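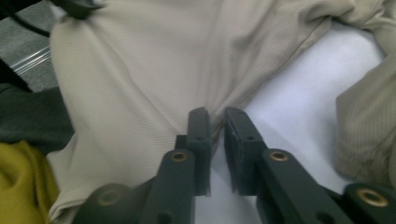

The Nalen rib pullover in the pale beige.

Nalen Rib Pullover: a long winter with one sweater

I bought mine in December at the little shop in Dorton that sells mostly wool socks and greeting cards, and I only went in to get out of the sleet. You know how that goes. There was a shelf of these by the register, folded very small, and I picked one up to be polite while the woman was wrapping something for another customer, and then I found I was still holding it when it was my turn to pay.

So this is a review written after plenty of wearing, by somebody who wanted very much to like the thing and mostly does. I have tried to be fair about the parts that annoy me, and there are a few, so if you only want to know whether to buy one, scroll to the sizing part first and then come back up and keep me company.

The color

Nalen sells the pullover in four shades and I took the palest, which the tag calls "Oat." I would call it beige and leave it at that. It is a soft, quiet beige that sits happily next to navy, brown, gray, and every pair of jeans I own, and it does not make me look seasick the way some creams do. Beside my white blouses it looks a touch pinker in the morning than it does under the kitchen light at night, so if you are trying to match it to a skirt, take the skirt with you.

Pale knits show everything, of course. I've had a splash of tomato soup on the cuff and a smear of something I still can't identify near the hem, and both came out with dish soap and cold water before I went to bed. Coffee I caught late, and there is a faint shadow from it on the left sleeve that I'm going to go on pretending is a fold.

The rib and how it feels

The rib is what sold me. It's a fairly narrow rib that runs all over, front, back, and sleeves, with no plain panel under the arm where makers sometimes try to save a bit of yarn. It stretches nicely when you pull it on over a head of damp hair and goes back to where it was afterward. The hand of it is soft with a little dryness to it, like a good cotton towel that's been through the wash a few times, and I can wear it against bare skin all day. My neck is fussy! I once gave away a lovely lambswool turtleneck after a single dinner, so please take that as real praise.

The label says cotton with some wool blended in, and I'd say that feels right. It's warm enough for the house and for running errands under a coat, and it is plainly no match for a long walk in the wind. The ribs open up a little across the shoulders when you reach for something, and the cold comes straight through. I tried it once on the path by the reservoir and walked home a good deal faster than I walked out.

I had a Vovetti rib sweater before this one, bought years ago and worn until the cuffs gave out, and the two are close cousins. The Vovetti was thicker and had a heavier drape, and it held the heat better. The Nalen is nicer to sit in. It doesn't bunch up behind you in a car seat, and I can get a jacket on over it without wrestling the sleeves back down to my wrists. If I could have the Vovetti for January and the Nalen for the months on either side, I'd be a very contented person.

Washing and drying

The care tag says cool machine wash, inside out, dry flat. I've done that 11 times now (I keep a pencil tally on the inside of the laundry cupboard door, a habit I got from my mother, who did it with bed sheets). Nothing terrible has happened. The first wash gave it a slightly puffy look that I didn't care for, and then it settled down again by the third wearing and has stayed settled.

Drying is where you'll need some patience. Wet, it's surprisingly heavy, and if you lift it out of the machine by the shoulders you can watch the body growing toward the floor. Scoop it up in both arms like a sleepy cat, roll it in a towel, lean on the towel, and then spread it out somewhere it can be left alone. Mine takes a full day and most of the next morning on a rack in the spare room, and the underarms and neckband are always the last to finish. I turn it over at bedtime.

Please don't hang it. I know I sound like a tag! But I hung it just once, on a padded hanger, on a week when we had company and the rack was in the way, and it came out with two little bumps at the shoulders and a hem that dipped in front. Another wash brought it back, thank goodness.

Folding and storing

I have opinions about folding, and this sweater has given me more of them. Ribbed knits like to creep. You lay one down, smooth the front, turn back a sleeve, and by the time you've walked around to the other side the first sleeve has drawn itself in and taken a bit of the side seam with it. The trick that finally worked for me was to stop smoothing across the ribs. Smooth with them, from the collar down to the hem, then fold the sleeves straight back along the body and bring the hem up in thirds. It makes a neat parcel that stands on its edge in a drawer without slumping.

When you need to shift a fold that's already down, take up a good thick pinch of it, both layers, and move the whole thing together. If you catch only the top layer, it slides over the bottom one and you're back where you started, with a twist inside that you won't find until you put it on. A firm, smooth surface helps too. I used to fold on the bed, and the quilt grabbed at the back of the sweater the entire time.

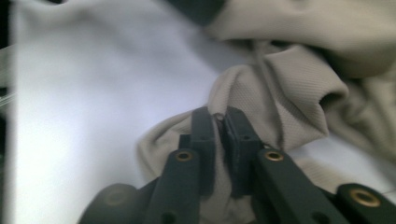
Irja Pesonen wrote to me after I mentioned the pullover in my winter roundup to say that hers had stretched at the elbows inside a month, and that she'd ended up wearing it with the sleeves pushed up so it wouldn't show. She also wanted to know whether I'd had the same trouble or whether she'd just been unlucky with her size.

I went and looked at mine very carefully after I read that, with my glasses on and the sleeve held up to the window. There is some give at the elbows, yes. It's a gentle rounding that shows on the days when I've been at my desk since breakfast, and it goes away with a wash. But I bought mine on the roomy side, and Irja told me later that she'd sized down for a closer fit, and I do think that could be the difference. A rib that's already stretched around your arm hasn't got much left to give when you bend it. I'd love to hear from anyone else who has worn the fitted size for a while.

Sizing

The size chart on the tag is not much help, I'm afraid. It gives a chest measurement and nothing else, and it doesn't say whether that's you or the sweater. Mine is the medium, and laid out flat it's 22 inches from the top of the shoulder to the hem, which puts it just past the waistband of my trousers and not an inch farther. If you have a long body, or like to tuck, go up. The sleeves are generous, and I fold the cuff back once.

The neckband is a little snug for the first few wearings. I kept tugging at it all through a choir rehearsal and the alto next to me asked if I was all right. It relaxed soon enough, and I'd much sooner have it that way around than have it gape.

Pilling, threads, and small complaints

There's pilling, mostly on the sides where my bag rubs, and a small patch low on the front where I lean on the counter. It's light and comes off easily with one of those battery shavers. I go over it every few weeks and it takes more than 5 minutes only when I get absorbed in it, which I admit I do. There's something very soothing about it on a dark evening with the radio on.

The finishing inside could be neater. Mine came with a loose end at the hem seam that I worked back in with a darning needle, and the size label is sewn down with a thread so scratchy that I had it out before I'd worn the sweater a full day. For a garment at this price I'd have hoped for a softer label, or a printed one. The side seams themselves are good and flat and I've had no trouble from them.

My other grumble is that there's no spare yarn in the bag. It used to be such a nice ordinary thing, that little twist of matching yarn pinned to the tag, and with a color this particular you'd be glad of it the day a ring or a cupboard latch caught on you. I did ask at Selvanayagam, where I buy my darning thread, and they found me something close in a cotton blend. It's a shade darker. On the inside of a cuff it wouldn't trouble me at all, though I'd think twice before using it in the middle of the front.

Would I buy it again?

Yes, in the next size up, and I'd probably choose one of the darker shades for the second one so I could eat soup in peace. The pale one I'd keep for good. I've worn it to the dentist, to two birthday lunches, and on a train that had no heat past the second stop, and I've reached for it on plenty of mornings when something smarter was hanging right there and ready.

If you're in Dorton, ask to have one unfolded for you before you decide. They look tiny on the shelf, and the medium and the large are very hard to tell apart until they're opened out. The shop doesn't mind. They'll even let you take two over to the window, and the bench there is big enough to lay them side by side.

Comfort: 5 out of 5. Warmth: 3 out of 5, a bit kinder if you wear a camisole underneath. I'm going to put mine through the wash again tonight and have another look at those elbows once it's dry, and I'll add a note underneath if anything has changed.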